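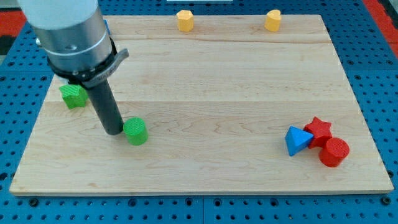 Progress report to the Vultenow Fund
Project: Push and Sort, the open robot bench at Plitby
Period covered: September through November
Prepared by Deok-su Um, project lead

The open day happened, and it went better than I dared to put in the plan. We had 378 visitors through the door between ten in the morning and the time we finally got the last family to go home. Our target in the application was a good deal lower, and I had privately worried about that one too.

As you'll remember from the last report, we were behind in September. The room was ready but the arm wasn't, and we had nothing to show except a very nice table. Most of this report is about the open day itself, with the money and the next steps at the end.

What visitors saw

The main bench ran all day. The arm pushes colored blocks around a maple board with a plain rod, and a visitor tells it what to do in ordinary words: "put the green ones together," "move the star over to the heart," that sort of thing. It has no fingers. We talked for a long time in the spring about whether a pushing arm would look dull next to one that picks things up, and I was on the wrong side of that argument. People love it! Everyone has pushed peas around a plate, so they know at once what is hard about it. A cylinder rolls off if it tips over, a star catches on its neighbor, and a group of blocks that looks tidy can be spoiled by one bad nudge on the way past. You could hear the whole room breathe in when the rod came down next to a block.

The most popular request by far was to sort by color. The second was to make a smiley face, which the system handled badly all morning and a little less badly after lunch, when Koo changed how far the arm backs away between pushes. We left that change in.

Younger children mostly wanted to know whether it was alive, and whether it got tired. Older ones asked much better questions than we had prepared for. One girl wanted to know how it decides which block to move first when two are in the way of each other, and Ona spent a happy quarter of an hour on the floor with her and a sheet of paper. We have added that to the guide notes, drawing and all.

The second bench, where visitors push the same kind of blocks by hand with a stick while looking only at a screen, was meant as something to do in the line. It turned into a main event. Grown adults were very competitive about it. It also did the teaching for us: once you have tried it yourself, you stop asking why the robot is so slow.

What went wrong

The line was too long between eleven and one. We had planned for each group to give the arm one instruction and move on, but a single instruction can take several minutes if the blocks are awkwardly placed, and we didn't want to cut anyone off halfway. Next time we will hand out slots at the door.

The arm stopped itself 2 times. The first was a cable that had worked its way under the edge of the board. The second we still can't explain. Both times it halted the way it should and we restarted in front of everyone, with a short talk on what the safety stop is for. I'd rather have had no stops, but that talk got some of the best attention of the day.

Sound was poor. The room is hard-walled and the speech input struggled once it filled up, so by midday a guide was typing requests in. It worked, but a few visitors were let down that they couldn't speak to it directly. A better microphone is in the budget request below.

We also lost a few blocks to pockets. They print overnight and cost very little, so I'm not upset, and I like to think of them on windowsills around town.

Feedback

We put out paper cards and a box. Of the cards that came back, 37 asked when the next open day is, and several of those came from teachers who want to bring a class. The most common complaint was the line. One card just said "more stars," and we're treating that as a hardware request.

Money

Spending is on plan apart from printing, where we ordered 500 leaflets and then had to reprint them after I got the start time wrong. That cost came out of the small contingency and there is nothing else against it. The arm, the table and both benches are paid for. The full ledger is in the attached sheet.

We would like your approval to move the unspent travel money over to a directional microphone and a larger screen for the hand-pushing bench. No new money is needed for either.

Next period

School visits start after the winter break, in small groups, with two guides per session – Koo and Ona have both agreed to take turns leading. Before then we want to find the cause of the second stop, and to run the arm for full days with the room closed to see whether it happens again.

We are also rewriting the wall text. The first version was mine and it was far too long. People read the top line and went straight to the arm, and I can't blame them.

A second open day is penciled in for spring. Please come if you can. The Vultenow name will be on the door, and if you come early, before the line builds up, you can have the first go at the hand-pushing bench. The current best time belongs to a retired bus driver and is very hard to beat.

Deok-su Um
Plitby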